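Indoor Drying and Hanging: Questions We Get a Lot

Welcome, and thank you for stopping by! We answer the laundry line at Girik every day, and the same handful of questions comes up again and again, so we've gathered them here. If yours is missing, write to us and a real person will get back to you.

Should I sort before or after washing?
Before, please, and if you can manage it, once more after. Reds and whites have a way of ending up in one heap on the table, and a damp red top lying on a white shirt can leave a pink patch you will be looking at all summer.

How many shirts can I hang on one rail?
Fewer than you'd like, I'm afraid. We keep it to 6 on the Dultar rail, and fewer still if there's a sweatshirt among them. Leave a hand's width between hangers.

Do plastic hangers leave marks?
Hardly ever, if the shoulders sit straight. Pull a T-shirt onto the hanger from the hem, so the neck keeps its shape, and give the body a gentle tug downward before you walk away.

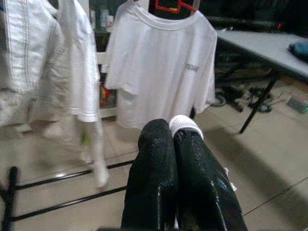
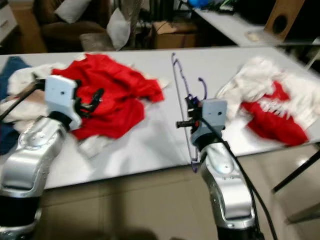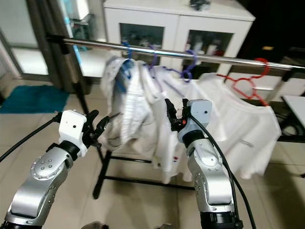 White clothes in all three, with the hanging done in the first and third and the red pieces on the table in the second.

Does hanger color matter?
Not to the shirt! Plenty of our customers like a color for each person in the house, though, and it does make putting things away go faster. The Tiongson hangers come in packs of 60 if you have a big family (or just a lot of shirts, we don't judge).

What about jeans?
Hang them by the waistband, inside out, and keep them away from anything white until they've been through the wash a few times. Dark denim is slow to dry, so give it the end of the rail where the air moves best.

How long will everything take to dry?
That depends so much on your room that we hate to promise. With a window open a crack, a cotton T-shirt is usually ready by the next morning. In September, when the evenings turn damp, allow 2 days for the heavy things.

Can I return a rack once it's been put together?
Yes, of course. Wipe it down, pop it back in its box and bring it to our Brarkier store with the receipt.

Page last updated Jun 10, 2026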